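Chapter 3
Gathering Examples

Before a robot can learn a task, somebody has to show it the task many times. In the first two chapters we spoke about the arm and about the program that moves it. Now we come to the part which takes the most hours and gets the fewest pages in other books: the collecting of examples.

An example, in this book, is one full attempt at a task, recorded from the first movement to the last. A person guides the arm, and the machine stores what its camera sees together with the position of every joint. The collection we use in this chapter was made at the Citdale workshop under the direction of Hicham Lamrani, and it contains 3,672 examples of small objects being picked up, held and put down.
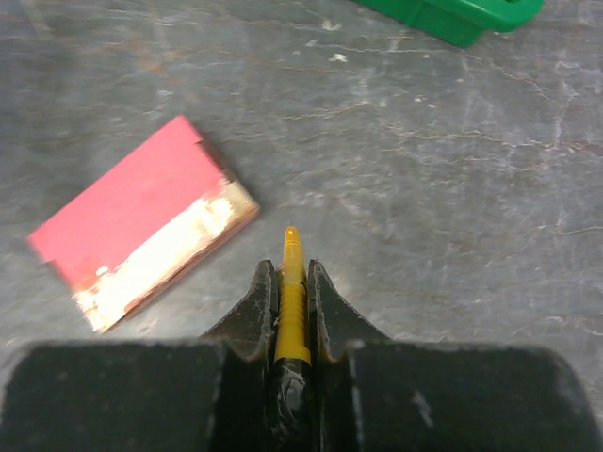 The size of a collection tells us little about its value. If the same object always lies in the same place, the learner may remember the place and never look at the object. For this reason the operators at Citdale moved things between attempts, and they turned a box or exchanged one tool for another. They also kept the attempts that went badly, with a note of what had happened, and we will see in Section 3.2 how such notes are used.

A second difficulty is the operator. Two people will not grasp a thin tool in the same way. One comes down slowly and straight, the other approaches from the side and corrects late. Should the learner see both habits, or only one? The Llorente method, which we study first, accepts both and marks each example with its operator.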